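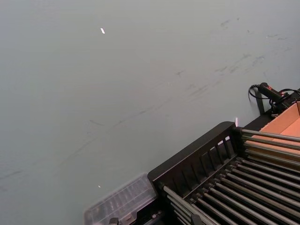 By the Irico Schools Desk

Reading practice in Irico used to stop at the end of term. Children who had fallen behind went home for the summer and came back further behind.

The Sepp workbook was written for them. It has 18 units, each short enough for one class period, and covers letter sounds, common words and simple sentences. The district printed 3000 copies in August.

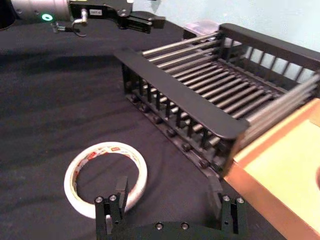
A roll of tape on black cloth, next to a dish rack.

Teachers at Clillness Primary give the first 12 units to every child in the remedial group. The last six are for those who are ready to write a paragraph. A short oral check comes after each unit, and a child who misses more than two words repeats the page.
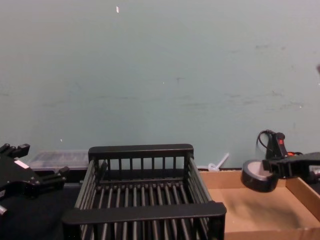 The black rack against the wall.

Bovness started later and uses the book with grades three to five only. Its teachers wanted bigger print and

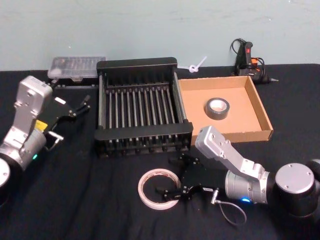
more space for handwriting, and both are planned for the next printing. The answer key will stay in a separate booklet, which schools can request from the district office.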